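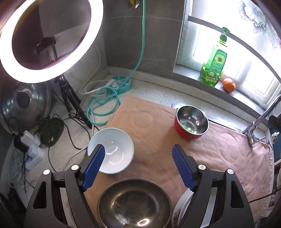
by Drumari | Short fiction | 10 min read

The post went up at 6:40 in the morning, before I'd even found my glasses, and by the time I had coffee in me there were 200 comments under it. Two hundred! On a page that mostly exists so people in Brallutville can complain about the recycling pickup.

I should say I was one of the admins. I'd been one for three years, mainly because the woman who started the page moved away and handed me the password like it was a casserole dish she didn't want back.

The post was a mug shot. County booking photo, gray wall, orange collar, and over the collar was the face of the man who lived across the street from me. My neighbor. The one who cut my grass the summer I had my hip done and wouldn't take a dime for it. Underneath, somebody had typed that he'd been arrested on 18 counts of forgery and theft, that he'd been doing the books over at Irnance, and that he had been helping himself to the retirement money.

I read it standing up. Then I looked out the window, because of course I did, and his truck was in the driveway and the porch light was still on.

I'm going to tell you what I did next and you can think what you like. I commented. I could have waited, or taken the thing down until somebody checked it, and the rules pinned to the top of the page (I wrote those rules) say no arrests without a link to the sheriff's log. But I sat down with my coffee and I typed, "I live across from him and I always wondered about the new truck."

I had never once wondered about the truck. I want that on the record. It was a perfectly ordinary truck. I think I wanted to be somebody who had seen it coming.

Well, you can guess how that went. People loved it. A man I'd never met asked what else I'd noticed. I told him the wife was quiet lately, and I said it like it meant something, when the truth is she'd been quiet since her mother passed in July and I had taken her a pie. Somebody put up the street name. Somebody else put up the house number, and I did delete that one, I'll say that for myself – but it had been up 15 minutes by then.

Around lunch a car I didn't know came down the block very slowly, stopped in front of their place, and went on. Then another one. I pulled the curtain and sat in the kitchen with the radio on.

She came over at three. I saw her crossing, arms folded, no coat, and I thought about not answering the door. I actually stood there in the hall in my socks thinking about it. She knocked the way she always does, two and then one.

"Can I sit here a while?" she said. "There's a man taking pictures of my mailbox."

So I let her in. I made tea. She told me it was his brother. Same last name, same jaw, four years apart, and the two of them hadn't spoken since the funeral of an uncle who left one of them a boat. The brother had worked at Irnance. Her husband sold flooring for Zürcher, he'd sold flooring for Zürcher the whole time I'd known him, and I knew it, too. I had the vinyl samples in my hall closet from when I was going to redo the bathroom.

"Somebody on that page said they live right across from us," she said. "They said it about the truck. I've been trying to work out who it is."

My account has a picture of a cardinal on it and the name of the page. That's all it has. She was looking into her cup.

I said there were a lot of people on this street.

"There's the one house across," she said. "It's you and the empty lot."

I don't know how long we sat there. The radio was doing the farm prices. I started to say I was sorry and it came out as an offer of more tea, and she said yes please, so I got up and filled the kettle and stood with my back to her until it boiled.

That night I took the post down and wrote a correction. Nine people read it. I rewrote it the next morning with my own name on the bottom, and that one got read plenty.

He still cut the strip by the curb that spring, the part between my walk and the road, because the mower was going that way anyway. He stopped where my grass starts. I've got a boy from Church Street who does the rest now, and he charges me, and I pay him.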